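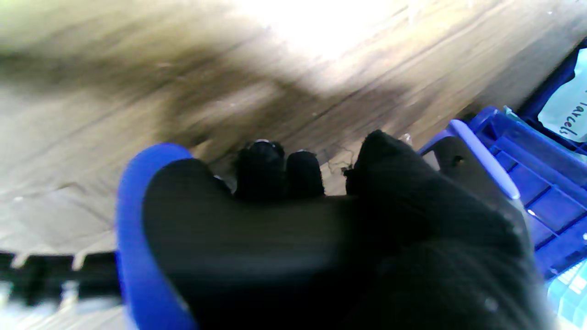 Do I need experience with robots to apply?

None is needed. We teach the remote control from the first day, and most people can move a parcel with it before the first lunch break.

Operators for remote-controlled robot arms (part-time, on site)
Skeststead, parcel handling project
Place of work: Nerkcombe, warehouse

We are looking for persons who will show a pair of robot arms how to scan and sort parcels. You sit at a control station and wear two gloves with sensors. When you move your hand, the hand of the robot moves too. Everything you do is recorded, and the recordings are later used to teach the arms to do the same work without a person. One complete task, from picking up the parcel until it lies in its crate, we call a demonstration.

We have 1,184 good demonstrations at present. The next part of the project begins in November and we need many more, made by people with different habits of the hand.

Your tasks

Bring the parcel and the barcode scanner together so that the label can be read.
Put the parcel in the correct one of the two crates.
Mark each recording as good or bad, and write a short note if it is bad.
Return the arms to the start position after every demonstration.
Tell the shift leader when a glove does not follow you properly. 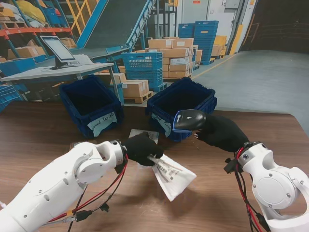
Mailer in one hand, scanner in the other, at the sorting table.

What we ask from you

You are at least 18 years old and you may work in this country.
You can sit and concentrate for 50 minutes, after which there is always a pause.
You have steady hands. Left-handed people are very welcome, as we have too few.
You can read short English instructions. Perfect English is not required.
Bad recordings do not make you angry. In the first week there will be plenty of them.

What we offer

Pay of 630 pounds per month for two half days each week, with the training days paid in full. Shifts begin at 8:30 or at 13:00, and you may choose. Tea and coffee are free, and the bus number 87 stops before the gate.

The control program is named Gollum. It was chosen before my time and I could not change it any more. It is simple to use: one pedal starts the recording and the same pedal stops it.

About the work

It is slower than most applicants expect. By hand you would scan a parcel in two seconds, but through the gloves it takes longer, and small boxes are harder than they look as you cannot feel them. You learn to trust your eyes.

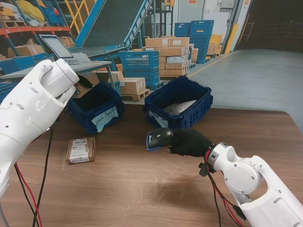

Okonkwo writes that the first shift was tiring for the shoulders and not for the head, and that the trick was to stop hurrying, as the arm copies every nervous movement you make.

How to apply

Send us a short letter, half a page is enough, and say which shift you prefer. Please mention any handwork you do, for example sewing, model building or playing an instrument. A CV is not necessary. We invite suitable applicants to a trial of one hour at the control station, which is also paid.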